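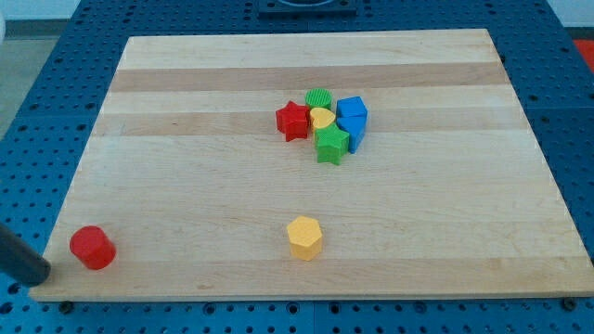

Robot Cells in Practice, Unit 4: Which rules apply to a bench setup?
Notes by Borghild Moen

Last time we got through risk assessment on paper. Read your own from the homework again before you go on. Most of the ones handed in listed "pinch hazard" and "operator training" and stopped there, and I'd have trouble telling from them which machine was being assessed.

4.1 Small parts, small rules?
People assume that a bench with toy blocks on it falls outside the standards. I have read the scope sections of the usual ones several times and I can't find the exemption. A light block is harmless. The arm that picks it up weighs the same whatever it is holding.

4.2 "Collaborative"
Be suspicious of this word on a data sheet. An arm may be sold as suitable for work near people, but what you have to assess is the application: arm, gripper, part, table, and whoever leans over to set a star block back upright. Change the fingers and you have a different application. Henríquez disagrees with me on how much paperwork that should mean. Read the handout from Ritora and decide for yourselves.

4.3 Speed limits
The Zivcombe lab sheet sets 200 mm/s for any move with a hand inside the table edge. Fine. Who measured it? A number typed into a settings page is a request, and I'd want to see a log from the tool end.

4.4 Resetting the blocks
The weakest part of every procedure I have reviewed. Spread-out pieces are easy to reach. Pieces bunched together, stars against cubes, tempt people to reach in "for a second" and nudge one free. Write down:
– who may reach over the board, and in what state the arm must be
– how that state is confirmed (a glance is no confirmation)
– what happens to the trial record after a manual nudge

Thandeka Pretorius thinks the last point belongs under data quality. Maybe so. An unrecorded nudge is also an unrecorded entry, so it stays in this unit.

Homework: rewrite 4.4 for your own bench, one page. Bienvenido Yap has the template. Bring it to the November session.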